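Magazine > Features > Machines at Work

The Slip in the Left Wrist

By Arlindo Brito
Feb 15, 2021
8 min read

The first sign of trouble was a back cover that went on crooked. Then the next one went on crooked too, by the same amount and in the same direction, and the people in the Droltilport workshop got very excited, which tells you what kind of people they are.

Random mistakes are miserable to chase. A mistake that repeats itself is practically an invitation! The workshop repairs and reassembles desk calculators for schools in and near Zilville, and since June its two-arm bench had been taking on more and more of the dull middle part of the job: pick up the calculator, turn it over, bring the cover to it, press it home. It had closed 1,098 of them before the crooked ones began.

I love this kind of work because it looks so easy. A ten-year-old can snap the back onto a calculator while watching television. Two robot arms have to agree on where the thing is, and they have to keep agreeing while both of them are pushing on it. If one arm is wrong about its own position by the thickness of a fingernail, the plastic clips take the difference. Clips are cheap, but a cracked shell goes in the scrap bin, and 35 shells went in the scrap bin before anyone hit stop.

The bench stands in what used to be a stockroom, and it runs every morning until the school orders are packed.

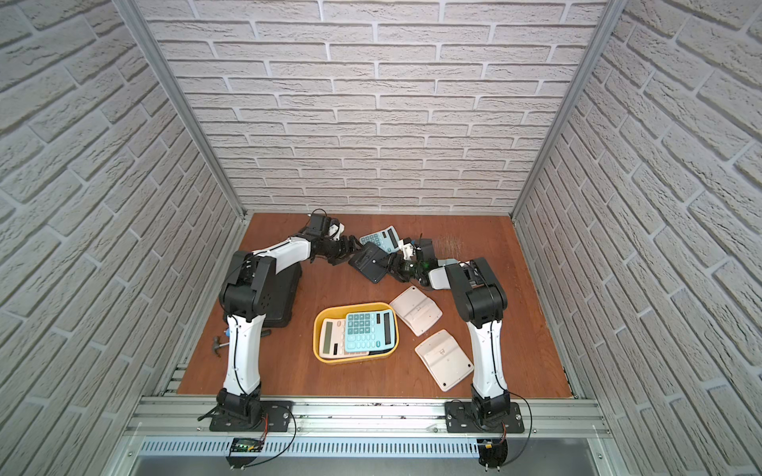 Both arms reach toward the back of the bench, with more calculators in the yellow tray and two back covers lying to its right.

The team's first suspect was the covers. A new batch had come in from a supplier in Seixas, and it would have been lovely to blame a box of plastic and go to lunch. They measured a stack of them and found nothing. The old covers went on crooked as well.

Suspect number two was the software. The program that runs the arms had been updated that same week, and everybody had a theory about it. They rolled the update back and ran a tray. Crooked. They put it back on and ran another. Still crooked, and still to the same side. By then it was dark outside and someone had gone for soup.

What cracked it was a very plain test. They parked the left arm with its fingertips on a pencil mark, sent it away to do 120 short moves with nothing in its grip, and called it back to the mark. It came back a little to one side. They did it again and it came back a little farther off. The right arm, given the same chore, landed on its mark every time.

So off came the cover on the left wrist, and in there was the culprit, a clamp on the last joint that had worked its way loose. Each time the arm pressed down on a cover, the clamp slipped a hair. The motor had turned exactly as far as it was told to, so the controller saw a healthy arm. The gripper hung from the other side of that clamp and had its own opinion.

I find this a wonderful fault, and a slightly frightening one. No alarm went off. Every number on the screen was correct. The machine was confidently putting its fingers in the wrong place, and in a room where people reach in to swap trays, that matters for more than calculators. The workshop had a rule that hands stay out while the arms have power, and the rule was being followed. But a few people admitted they had started leaning in closer than they used to, trusting the arm to go where it always went.

The fix took less time than the soup. The clamp was cleaned, tightened to the proper setting and marked with a stripe of paint across the joint, so that any slip shows up as a broken line. The pencil mark has become a small metal pin, and both arms now have to touch it at the start of each shift. If either one misses, the bench won't start. The clamp itself gets checked with a wrench every 2,000 presses.

A repair shop over in Flitley with a similar bench heard the story and tried the pencil test that same afternoon. Their left arm was fine. Their right one wasn't, and they have ordered paint.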